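3.2 Where household items are left

Participants in the Lodia study were asked to clear a white table in their own way, with 40 pieces of toy food and cookware shared between the sets. We noted which items ended up on or in something else, and which stayed on the table top. 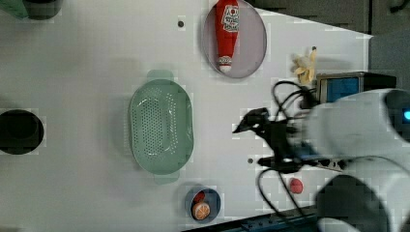
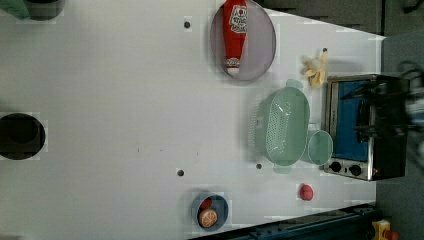 Figure 4. Ketchup bottle lying across the plate, with the green colander also on the table.

One participant, from the Umton group, remarked that a plate is where you put things down until you know where they go – at home hers is rarely bare. Similar remarks came up again in October.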